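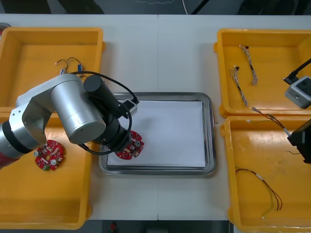 Kleinteile sortieren: So bekomme ich Platinen und Kabel vom Tisch

Wer gern bastelt, kennt das: Erst liegt da eine Platine, dann kommt ein Kabel dazu, und drei Wochen später findet man den Tisch nicht mehr. Bei mir war es im September so weit. Ich hatte für mein Projekt Lellidden (eine Wetterstation, die immer größer wird) eine Restekiste gekauft, 69 Euro, alles wild durcheinander. Also habe ich mir ein System mit Kästen und einer Schale überlegt, und das läuft bis heute richtig gut!

Was ihr braucht

Vier offene Kunststoffkästen, am besten alle in derselben kräftigen Farbe. Gelb finde ich super, da hebt sich eine rote Platine sofort ab.
Eine flache rechteckige Edelstahlschale für die Mitte.
Einen hellen Tisch mit genug Platz.
Papierklebeband und einen Stift.
Ein Antistatik-Armband.

Schritt 1: Aufbauen

Zwei Kästen kommen nach links, zwei nach rechts, die Schale steht dazwischen. Ich lasse zwischen Kästen und Schale immer etwas Luft, sonst schiebt man beim Greifen alles vor sich her. In die Schale kommt später das, was noch keinen festen Platz hat – und wirklich nur das.

Schritt 2: Kästen festlegen

Bei mir gilt: oben links Kabel, unten links runde Platinen, oben rechts verdrillte Kabelbäume, unten rechts alles, was geprüft werden muss. Schreibt das mit Klebeband außen dran, auch wenn ihr meint, ihr merkt euch das. Ich habe es mir nicht gemerkt.

Schritt 3: Kabel zuerst

Fangt mit den Kabeln an, die verhaken sich sonst in allem anderen. Lose Bündel lege ich in großzügigen Schlaufen in den Kasten, nie eng gewickelt. Die Stecker sollen sichtbar oben liegen, dann erkennt man an der Farbe (blau, weiß und so weiter), was man in der Hand hat. Nicht am Kabel ziehen, immer am Stecker anfassen!

Schritt 4: Platinen

Strom weg, Armband um und die Platinen nur am Rand anfassen. Stapeln würde ich sie nicht, vor allem nicht, wenn hohe Bauteile drauf sitzen. Lieber einzeln nebeneinander legen, auch wenn der Kasten dann halb leer aussieht. Und bitte nie eine Platine unter Spannung auf die Edelstahlschale legen, Metall leitet nun mal. Wer ganz sichergehen will, legt eine Antistatikmatte hinein.

Schritt 5: Die Schale leeren

Am Ende nehme ich jedes Teil aus der Schale noch einmal in die Hand. Passt es in einen der Kästen? Dann rein damit. Wenn nicht, kommt es in die Tüte für den Wertstoffhof. Bei meiner Restekiste waren es am Schluss 132 Teile, und ich habe fast 7 Stunden gebraucht, allerdings mit viel Kaffee und einem langen Telefonat zwischendurch.

Für den Inhalt der Kästen führe ich inzwischen eine kleine Liste am Rechner, mit Kastennummer und Datum. Die Vorlage dafür lade ich hoch, sobald ich die Spalten aufgeräumt habe.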